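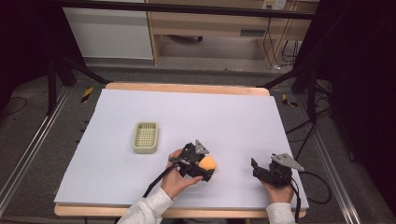

Ticket: Hand-held gripper spares and second station, budget request
Opened by: Udgate site, collection bench
Assigned to: Skukstead purchasing support
Priority: Normal
Status: Waiting on quote

Original request

We need a price and a lead time for replacement fingers for the hand-held grippers, plus a decision on whether to buy a second pair of grippers this budget year or wait. The bench runs one left and one right unit. When either one is down, the two-handed tasks stop, and the operator can only do single-hand pick and place. The sponge and tray task is the one we lose first.

The current equipment line has 4,000 left in it. It has to be committed by the end of November or it goes back to the general fund. Please quote in that order: fingers first, then cables, then a full second pair if there is anything left.

Reply from purchasing support

Received. Before we go to the supplier we need the following:

Which finger set you are on, the early one or the later one
Whether the problem is the fingers, the linkage or the cable
How many hours a day the bench runs
Whether you want to stay with Ayaaba or are open to the Koromau units

The quote form will not go through without the first item.

Reply from Udgate

Finger set: later one, two screws per finger. The early set used a clip and we sent those back.

Problem: mostly the cable. The left unit drops its connection when the operator reaches across the board, and it comes back when the cable is moved by hand. It has done this nine times since the last log was closed. Swapping the left and right cables moved the fault to the right unit, so we are treating it as a cable fault and not a port fault. The fingers are a wear item and we would like to have a set on the shelf before we need it.

Hours: morning and afternoon shifts, off between noon and 1:00.

Supplier: we would rather stay with Ayaaba because the mounts are already set up for their plate. Switching means new mounts, and those are not in the budget. If Koromau can supply an adapter we will look at it.

Reply from purchasing support

Please attach a view of the fingers in the open position with the screw holes showing. Ayaaba will not confirm the part from a written description. They shipped the wrong set to another site on that basis and the return took most of a month.

Reply from Udgate

Attached. Let me know if they need a closer one. 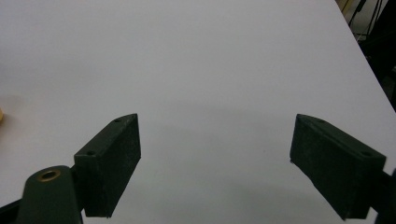
Fingers open, screw holes visible on both. Brass bushing at lower left.

We are not asking for the bushing on this order, but please find out whether it is sold alone or only with the whole arm. If it is only sold with the arm, that changes what we put aside for next year.

Reply from purchasing support

Sent to Ayaaba. They confirmed the later finger set from the picture. Their answers so far:

Finger set, one pair: in stock
Cable, standard length: in stock
Cable, long: made to order
Bushing: sold with the arm only
Full hand unit: price to follow

They asked whether the cable is held down anywhere near the wrist. Their advice is to leave a slack loop at the grip and fix the cable to the sleeve or forearm, so the pull does not land on the connector. They will replace a cable under warranty once. After that it is a paid part.

Reply from Udgate

It is not held down. We will try a forearm strap on the left side for a week and log any drops. Go ahead with the warranty claim on the left cable in the meantime.

Please add two standard cables to the quote as spares. We do not want the long ones. The standard length reaches fine, and extra cable on the floor beside the table is a trip problem we already have enough of.

Reply from purchasing support

Warranty claim filed. Two standard cables added. There is a flat 300 for shipping and handling on any order that includes a full hand unit, and it comes out of the same line. Small parts ship without it.

Koromau also answered. They do make an adapter, but it sits between the plate and the body and raises the plate. You would have to redo the calibration for both hands. They could not say how long that takes.

Reply from Udgate

Then Koromau is out for this year. We can't give up bench time for a recalibration before November.

Proposed split, for approval:

1. One finger set for each hand, order now
2. Two standard cables, order now
3. One full hand unit, left side, if the price fits in what remains after shipping
4. Second full hand unit moved to next year's request

One spare unit covers us as long as the left is the one that fails. If Ayaaba can sell a body that takes either side's fingers, we would take that over a left-only unit, even at a somewhat higher price. Please ask — the parts sheet does not say.

Reply from purchasing support

Items 1 and 2 approved and ordered. Item 3 on hold until the hand unit price comes in. The question about a body for either side has been passed to Ayaaba. Item 4 noted for next year's request, and you will need to enter it again on the new form.

Leaving this ticket open. Please post the strap results here and do not start a new ticket for them.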